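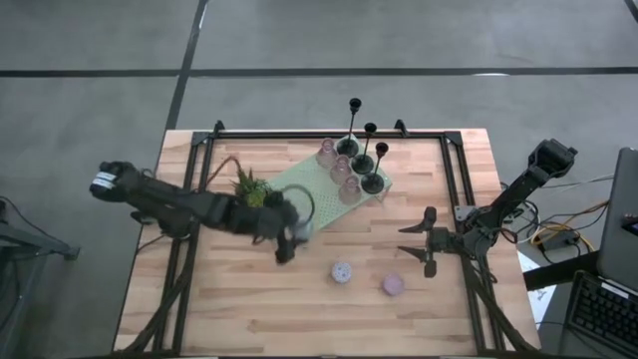
Butcher block table

A butcher block table is a table whose top is made of strips of wood glued side by side into a single thick slab. It takes its name from the chopping blocks once kept in butchers' shops, although most of the tables sold under the name today will never meet a side of beef. They are used as kitchen islands, workbenches, potting tables, desks and, in a great many homes, as the place where the mail goes.

Construction

Tops are classed by which face of the wood points up. In an edge-grain top the long narrow edges of the strips are showing, giving a striped surface. In an end-grain top the wood is stood upright in short pieces, giving a checkerboard. End grain is kinder to knives and harder on the wallet. A third type, flat grain, shows the wide faces of the boards and is regarded by purists as a table that happens to be made of wood.

Common species are hard maple, beech, birch, oak and walnut. Strips cut from different parts of the same tree may differ a good deal in color. Some makers sort them for an even tone, while others leave them as they come and charge extra for character.

Strips may run the full length of the top or be made up of shorter pieces joined end to end. The Skedell pattern, a bench top popular with schools, uses short pieces throughout, and its catalog describes the result as "lively."

Movement

Wood swells in damp weather and shrinks in dry weather, mostly across the grain. A wide top can change noticeably between July and December in a house with forced-air heating. For this reason the top is normally attached to its base with slotted brackets or figure-eight fasteners that let it shift. Owners who screw it down tight are rewarded with a crack, usually at night and usually loud.

Anything mounted on the surface should allow for the same movement. A vise or lamp clamp gives little trouble. A long metal rail bolted across the grain at both ends is a different matter, and oversized bolt holes are the usual remedy.

Finish and care

Tops used for food are generally treated with mineral oil, sometimes thickened with beeswax. Traditional advice is to oil once a day for a week, once a week for a month, and once a month forever – a schedule that has been widely printed and seldom followed. Workshop tops are more often given hardwax oil or varnish. Varnish keeps out spills better but is harder to patch, and a varnished top that has been cut on soon looks worse than a bare one.

Water left standing under a plant pot will leave a dark ring, especially on oak. A tray prevents this. Light rings can be sanded out with the grain; deep ones are traditionally covered with another plant pot.

Sizes

There is no agreed standard. Kitchen tops are often sold at 1 1/2 inches thick, and end-grain tops at 4 inches or more. The Fistlow Museum of Domestic Work keeps a maple block 10 inches thick, cut from a closed market stall and brought in through a window. It weighs 389 pounds and is not lent out.

Related furniture

The Fülöp table is a folding relative with a hinged top in two halves, which meet in the middle with a gap the exact width of a breadcrumb. The Tiltance desk has an adjustable sloping top and is poorly suited to pencils.

See also: Cutting board; Workbench; Kitchen island; Wood glue

Page last edited 6th July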